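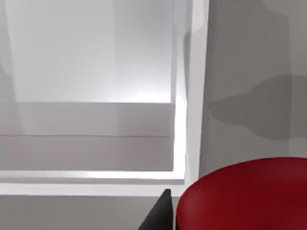

Dramulmont Kitchen Collection Suite

Simulated kitchen tasks and teleoperation tools for recording demonstration data

The Dramulmont Kitchen Collection Suite is a licensed software package for laboratories and companies that train manipulation policies from recorded examples. It supplies simulated kitchen workspaces, a set of written tasks, an operator console, and the tools required to review and export the results. The suite is developed and supported by Sukon and is offered to institutions under an annual or perpetual license.

Each workspace is built around a two-arm robot with parallel grippers. An operator drives both arms through the console while the suite records the commands, the joint positions, the gripper openings, and the rendered camera views on a common clock. One completed attempt at one task is stored as one episode.

Wrist and scene views

Every episode contains close views as well as a wide view of the counter. Close views follow the fingers into the work area, where cabinet walls and large dishes often fill most of what the camera sees. The wide view keeps the arms, the fixtures, and the target object in relation to one another. Both kinds of view are rendered from the same simulation state and may be rendered again at a later date with different lighting, without repeating the session.

Sink workspace

The sink workspace covers picking, placing, and transfer tasks in and beside a rectangular basin. The raised rim limits the angles from which a gripper may approach, and operators are asked to lower the open fingers from above before closing on the target. Glassware, bottles, and a kitchen scale are available as surrounding objects, so that recorded paths include the clearance a policy will need on a crowded counter.

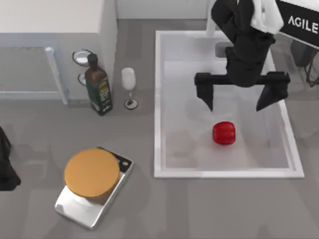
Reading time: 2 minutes

Task library

The standard license includes 50 written tasks. Each task sheet states the starting layout, the instruction given to the operator, the condition for success, and the permitted variation in object position. Customers may edit the sheets or write new ones in the same format. Object models are selected from a catalog of 81 items, including produce, tableware, bottles, and small appliances.

Recording a session

The operator selects a task and a layout seed, confirms that both arms respond, and begins recording with a foot switch or a key. At the end of the attempt, the operator marks the episode as successful, unsuccessful, or void. Unsuccessful episodes are retained by default and carry a separate label. Void episodes are removed from the export but remain in the session log for 2 weeks.

A supervisor account may replay any episode, correct its label, trim idle time at either end, and attach a written comment. All changes are logged with the name of the account that made them.

What is supplied

Dramulmont server software, single site
Operator console software, one seat
Kitchen workspaces: counter, cabinet, and sink
Task library and object catalog
Review and export tools
Reference set of 500 labeled episodes
Installation guide and operator handbook

Leader arms, foot switches, and workstations are not included. A list of supported input devices is provided with each quotation.

Optional modules

Ponce is the review module for institutions that employ more than one labeling team. It assigns the same episode to separate reviewers, reports disagreements, and holds disputed episodes until a supervisor has decided on them.

Dumham is the scheduling module. It distributes tasks and layout seeds among operators so that a single person does not record all of the examples of one task.

Data ownership

Episodes recorded by the customer belong to the customer. Sukon does not collect them and does not require a network connection to its own servers during recording. The reference set is licensed for internal training and evaluation and may not be redistributed.

Training and support

Operator training is held at the customer's site or by video. The next scheduled group course takes place in October. Technical support is included for the first year of every license and may be renewed.

Ordering

Quotations are issued in writing and state the number of seats, the modules requested, and the term of the license. Academic institutions should include the name of the department and of the responsible investigator. Requests should be addressed to Wenceslao Olvera, Licensing Office, Sukon.

Page last revised March 20, 2026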